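About Nollard

Nollard supplies bowls and plates for home and restaurant tables. Karla and Teodoro Ledesma opened the Pennington showroom in April with 52 patterns; the current list runs to 70. Stock ships from Floscombe.

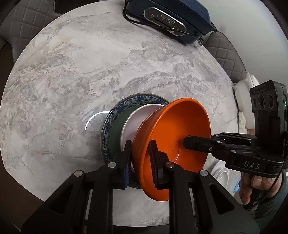
Page 3

Place settings are checked stacked – plate, bowl, second bowl – on a round marble-topped table. Plain glazes and patterned borders are listed separately and may be combined. Replacement pieces are sold singly for seven years after a pattern closes. The Ninddale list is trade only.
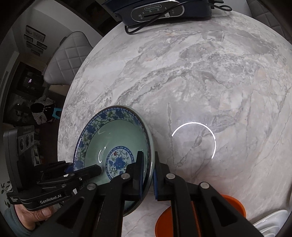 Bowl with pale green glazed interior, blue floral rim band and center medallion.

Catalog closes 17th December.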